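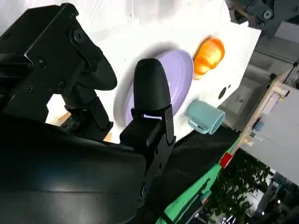
Our club is hosting the Prelville Friendship Supper again at Clarkaline Hall, and before we let the first guest through the door we walk the building with this checklist. I have done the walk for 9 years now and I still find something every time, so please don't think of it as a formality! The club members who joined in January have asked me to write longer comments than the old sheet had room for, and I have gladly obliged (perhaps too gladly, Ebenezer says). Please read the sections on doors and the kitchen even if your job is only greeting or serving. To begin with a small matter that comes up every year, a plate with a raised rim like the lavender one is what we like for the buffet, and flat platters should stay on the serving tables where they don't have to be carried through a crowd. The rest goes in the order you would walk it, starting from the parking lot.

Event: Friendship Supper for visiting exchange families
Building: Clarkaline Hall, Perninari Street entrance
Walk-through date: 28/06/2023
Walked by: Comfort Nyarko
Second pair of eyes: Ebenezer Mahama
Marks used: OK / FIX BEFORE DOORS / WATCH / NOT CHECKED

SECTION A. OUTSIDE AND ARRIVALS

A1. Walkway from parking lot level and clear
Mark: WATCH
Comment: The walkway is clear, but the slab nearest the bike rack has lifted a little more over the winter. We have put bright tape along the raised edge. Whoever is greeting should steer guests with canes or strollers over to the left side, and do it in a friendly way so they don't feel fussed over.

A2. Ramp handrail firm
Mark: OK
Comment: I leaned on it with my whole weight in two places and so did Ebenezer, who is a good deal taller than I am. No wobble.

A3. Outside lights working
Mark: FIX BEFORE DOORS
Comment: The light over the side door doesn't come on. It may be the bulb and it may be the sensor. The supper starts in daylight but people linger, and they should linger — it's the nicest part of the evening — so we need that light before anyone walks back to a car.

A4. Accessible parking spaces kept open
Mark: OK
Comment: Cones are in the shed. Put them out early and take them away only for a car that needs the space. Last year the band's van ended up in one of them and it took us a whole song to find the driver.

SECTION B. DOORS, AISLES AND THE MAIN ROOM

B1. Exit doors open from inside without a key
Mark: OK
Comment: Each one opened on a single push. The back door sticks for a moment at the bottom, but it did open, and I asked the building office to plane it down when they can.

B2. Exit signs lit
Mark: OK
Comment: Please don't hang flags over them. I know how lovely the flags look above the doors, and I was the one who hung them there years ago, so I say this with sympathy. There are good hooks along the long wall.

B3. Aisles between tables wide enough for a wheelchair
Mark: FIX BEFORE DOORS
Comment: The main room is 1,534 square feet, which sounds generous until the stage and the buffet go in. The floor plan we were given puts the last row too close to the stage steps. Turn that row sideways and it works. Ebenezer drew the new layout and taped it inside the closet door.

B4. Number of guests within posted limit
Mark: OK
Comment: Replies are well under the limit posted by the coat rack. If extra cousins arrive (they always do, and they are always welcome) tell whoever has the guest list at the door, so we know who is in the building.

B5. Cords taped down or routed along walls
Mark: WATCH
Comment: The microphone cord crosses the path to the restrooms. It's taped now, but tape curls under foot traffic. Have another look at it after the welcome speeches.

B6. Folding tables locked
Mark: OK
Comment: Look under each one and see that the braces have clicked. Don't trust the sound alone.
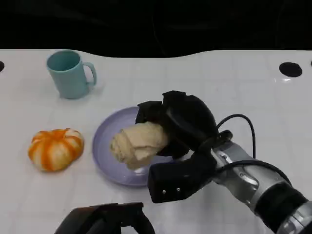

Mug, small striped pumpkin, and lavender plate with bread on a white tabletop.

B7. Centerpieces low and stable
Mark: OK
Comment: Small and squat wins every time. Tall vases get knocked by sleeves, and then there is water on the floor and a scramble for towels. Anything with a flame stays home. We had a long talk about candles at the spring meeting and I don't mean to open it up again on a checklist, but battery lights are fine and there is a box of them in Room 401.

SECTION C. KITCHEN AND FOOD TABLES

C1. Handwashing sink stocked and not used for dishes
Mark: FIX BEFORE DOORS
Comment: Soap was there, paper towels were not. I've left a note on the sink asking people to keep pans out of it. If the note has fallen off, write another one.

C2. Refrigerator at 40°F or below
Mark: OK
Comment: It read 38 when we arrived and 38 when we left. Don't load it so full that the door springs open, as it did with the trays of rice that time. Big pots should be divided into shallow pans before they go in.

C3. Hot food held at 135°F or above
Mark: NOT CHECKED
Comment: There was no food out during our walk, so this one waits for the night itself. The thermometer is in the top drawer to the right of the stove. Wipe it between dishes, please, and write the readings on the sheet with a time next to each.

C4. Dish cards filled in for allergies
Mark: WATCH
Comment: This is the item I care about most. Families bring dishes from home, they're proud of them, and they may not think of peanut oil or a spoonful of shrimp paste as worth mentioning. Ask kindly, and ask everyone, so that no one feels singled out. If a card is blank, the dish waits on the side counter until we find the cook. Give each dish its own spoon and keep it there.

C5. Range hood running, grease filters clean
Mark: OK
Comment: Filters were cleaned and the fan pulls well. It is loud, so if you're warming something during the speeches, close the kitchen shutter and leave the fan running.

C6. Fire extinguisher in date and easy to reach
Mark: OK
Comment: The kitchen extinguisher, tag number 887, is in date and hangs by the door with nothing in front of it. Please keep the apron hooks for aprons and don't let coats pile up over there.

C7. Coffee urns set back from table edge
Mark: FIX BEFORE DOORS
Comment: The urn table is beside the children's craft corner on the plan. One of them has to move, and I would move the urns over to the Appiah alcove, which has its own outlet and a low wall in front. Only adults draw hot drinks.

SECTION D. PEOPLE AND PLANS

D1. Two adults at the children's corner at all times
Mark: OK
Comment: The roster is full, with overlaps, so everybody gets to eat. Parents sign children in and out, even if the parent is sitting ten feet away.

D2. First aid kit complete
Mark: WATCH
Comment: We are low on burn dressings and the small bandages. I will pick up more. The kit lives on the shelf behind the welcome table and should be back there after each use.

D3. Emergency announcement ready in more than one language
Mark: OK
Comment: The exchange families helped us with the wording, which was very good of them, and the card is clipped to the microphone stand. Read it slowly. It's shorter than it looks.
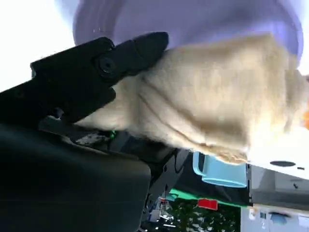 Who decides whether the supper can open if an item is still marked FIX BEFORE DOORS?
The person who signed the walk-through decides, after looking at the repair in person. If that person can't be there, the second signer takes over. Guests wait in the courtyard until the item is cleared.

D4. Meeting place outside agreed
Mark: OK
Comment: The big tree on the far side of the courtyard. Hosts should point it out to their own table early on, maybe while the bread is going around.

SECTION E. STILL OPEN AFTER THE WALK

Side door light (A3): building office called, waiting to hear back.
Last row of tables (B3): to be turned on setup day, see drawing in closet.
Paper towels (C1): Comfort to bring.
Coffee urns (C7): Ebenezer to move them and check that the alcove outlet works.
Bandages and burn dressings (D2): Comfort to buy.

If you spot something we missed, write it on the back of the sheet with your name so I can come and find you about it. Small things are welcome too. The loose carpet edge by the piano was on nobody's list until one of our teenage hosts mentioned it over dessert, and it was glued down the following week.

Signed: Comfort Nyarko
Second signature: Ebenezer Mahama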